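Search this site Go

Newsroom > Press Releases > Workplace

Kalwood Staff Association Publishes Its Own Account of the Nakex Robot Trial

KALWOOD – The staff association at the Kalwood laptop refurbishing shop today released its own review of the two-armed work cell installed on the intake line in March. The review covers 8 weeks of shifts and draws on written comments from 43 employees. It finds that the cell has changed the work a good deal and has so far saved very little of it.

Nakex, which supplied the cell, told staff at the first briefing that the arms would take over "the dull part of the day." Under the trial plan, the cell turns and positions returned laptops before a person checks the case and logs the machine. The association does not dispute that the arms can do this. It questions who is doing the rest.

According to the review, each shift now has two people assigned to the cell who used to work at the benches. They set out laptops, clear stoppages and fill in a fault sheet that did not exist before the trial. None of those tasks appears in the savings estimate that Edudau, the consultant on the project, gave to management. 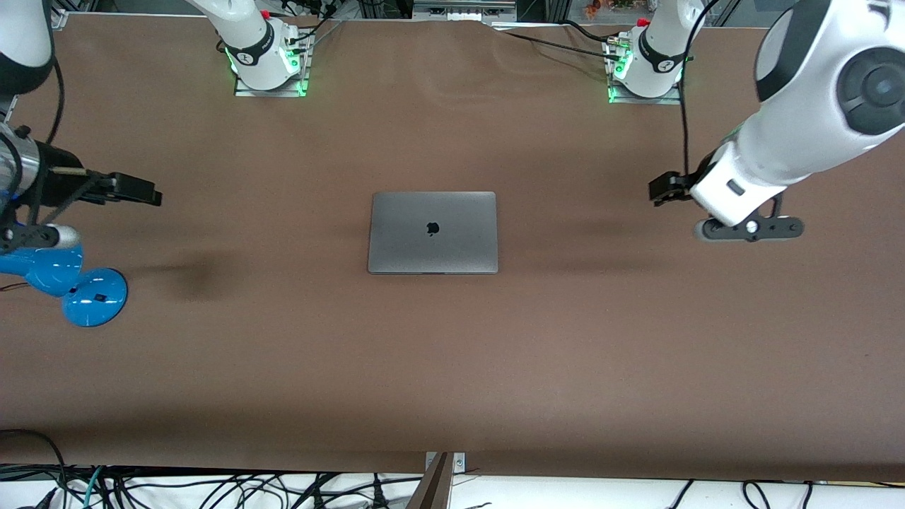 A closed laptop on the work surface between the two arms of the Kalwood cell.

"We were told we'd be freed up for skilled repairs," said Jade Ackroyd, who chairs the association and has worked intake for five years. "What I got was a stool next to a machine and a form to fill in. Maybe that gets better. I'd like to see it get better before anyone counts it as a success."

The review does record some gains. Several employees said they lift less than they did, and two with wrist trouble asked to stay on the cell. Others said the pace was harder to live with – the line waits for the arms, then everyone hurries to catch up before the truck leaves at 4 p.m.

The association is asking management for three things: job descriptions for the people who tend the cell, pay that matches them, and a written promise that no bench positions will be cut while the trial is running. It also wants the fault sheets shared with staff. Management has agreed to discuss the job descriptions and has not yet replied on the other points.

A second cell is planned for the Chu Street building. The association has asked that it be put on hold until the Kalwood figures have been checked by someone other than the supplier.

Copies of the review are available from the association office at Kalwood.

Filed under: Labor & Workplace, Automation, Member News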